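**Lultside Allotment Association: minutes, August**

Present: S. Chu (chair), M. Havlíček, S. Danko, K. Mosoti (minutes). Apologies: N. Mughal.

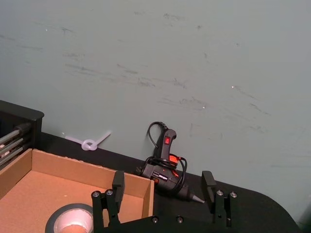

1. **Previous minutes.** Agreed. Item 4 amended: the plot is 30B, not 30A.

2. **Water.** Meter reading up 296 units on the last bill. MH suspects the joint below the lower trough. Supply to be shut off overnight and the meter read again at 7 am. **Action: MH**

3. **Hose.** Holub quoted £700 for 100 m of pipe, fittings extra. SD to obtain a second price from Bododus. Deferred.

4. **Waiting list.** Two offers made, one accepted. KM to write to the next applicant.

5. **AOB.** Bonfires: existing rule stands. Gate code to change at month end.

Closed 8.40 pm.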